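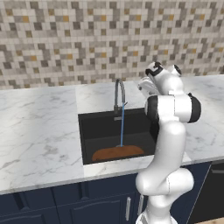

Page last changed: 22 July 2019 by Chae-won Kang

Section 4. Recording a demonstration by remote control

In this section you learn how to drive the simulated arm by hand and save what you did as a demonstration. The task is the one used in all our kitchen lessons, "sink, turn off the water". Please finish Section 3 (installing Jureo and pairing the hand controller) before you begin. If the controller is not paired, the Record button stays gray.

One demonstration is one complete try of the task, from the start pose until you press Stop. For the first training set you need 30 good demonstrations. It is better to collect them in two or three sittings, since tired hands make strange movements and the arm will learn them too.

4.1 Before you start

1. Start the Jureo server and wait for the word READY in the terminal window. The server listens on port 892. If another program uses this port, change it in the settings file and restart both the server and the viewer.

2. Open the viewer and choose Kitchen, then Sink. The arm comes up on the near side of the counter. The faucet is already running when the scene loads, and the water is drawn as a thin blue line from the spout.

3. Check that both views are open. The room view shows the arm, the sink and the counter. The wrist view looks out over the gripper and moves with it.

4. Put the controller on the table in front of you and do not touch it for five seconds. During this time Jureo measures the resting position of the sticks.

Note: The object in the sink is different from one scene to another. It can be a food, a board or some dish. It is not part of this task. Do not try to pick it up.

Note: The colors of the cabinets, the counter and the wall tiles are also changed by the program from one kitchen to another. Please do not choose only the kitchens you like. The arm must see many of them.

4.2 Moving the arm

The left stick moves the gripper forward, back, left and right. The right stick raises and lowers it, and turns the wrist. The trigger closes the gripper while you hold it and opens it when you let go.

All directions are given from the base of the arm and not from the wrist. This is confusing at first when you look only at the wrist view. Push the stick forward and the gripper goes toward the wall, even if the wrist is turned to the side. Most new users need one afternoon to become used to it.

1. Set the speed to Slow.

2. Move the gripper over the counter in each direction and watch the room view.

3. Turn the wrist to the left and to the right until the joint limit warning sounds. Remember where this is. A demonstration that reaches the limit is marked bad and must be repeated.

4. Now do the same movements again and watch only the wrist view.
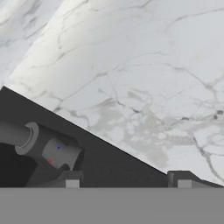 5. Press Home. The arm returns to the start pose and the practice movement is thrown away.

Caution: Home moves the arm in a straight line and does not look for obstacles. In the simulator the only damage is a strange picture, but people who practice with this habit will repeat it later on the real arm. Raise the gripper well above the faucet first, then press Home.

4.3 Recording

1. Press Home, and wait until the light on the controller is steady.

2. Press Record. A red word REC comes in the corner of the viewer. From now on every movement is saved.

3. Raise the gripper and bring it to the back of the sink, on the side where the lever of the faucet can be reached. Come from above. If you come from the front, the forearm often touches the spout.

4. Slow down when you are one hand width from the lever. Open or close the gripper as you prefer. We teach this task with closed fingers, pushing the lever from the side, but a grasp is also accepted.

5. Push the lever until the water line disappears from the viewer. Look at the room view for this. The wrist view often does not include the spout.

6. Move the gripper away from the lever by one hand width. The task is counted as done only when the gripper is free and the water is off.

7. Press Stop.

A normal demonstration takes 14 seconds for a practiced person. If yours is longer, this is no problem. If it is much longer because you stopped to think, please delete it and record again. The arm can not know that you were thinking – it learns that one should wait there.

Note: Small corrections are welcome. If you miss the lever, go back a little and try again in the same recording. Woo-jin Ko compared two sets in February, one only with perfect demonstrations and one with some corrections inside, and the arm trained on the second set recovered much better after it missed.

4.4 Checking and saving

After Stop, the viewer plays the demonstration one time at double speed. Look for the following.

The water is off at the end.
The gripper does not pass through the counter or the faucet.
There is no long pause at the beginning. A pause at the end is cut automatically.
Both views are present for the whole time.

Press Keep or Delete. With Keep, the file is written in the folder demos/sink under the name of the operator. Please use the same operator name each day. In the Flornton group we had one person under three names and it took us a long time to put the files together.

Caution: Do not rename the files by hand. The index is built from the names, and a renamed file is skipped in training without any message.

4.5 If something goes wrong

The arm shakes when no stick is touched. The resting position was measured wrongly. Put the controller down and repeat step 4 of 4.1.

The arm moves late. Close other programs first. If you work over the network, use a cable.

Error 13 when pressing Keep. The folder is write protected. Ask the person who manages your computer for the right to write in demos.

The water does not stop although the lever was pushed. The lever has to pass a certain angle. Push a little more, in the same direction, before you move away.

The wrist view is black. Close this view and open it again from the View menu. The recording made with a black view can not be repaired.

When you have your 30 files, continue with Section 5, Training from demonstrations. Users of the Ilum controller should read Appendix B first – the two sticks are exchanged there. Settings for the Sandhu foot pedal are in the same appendix.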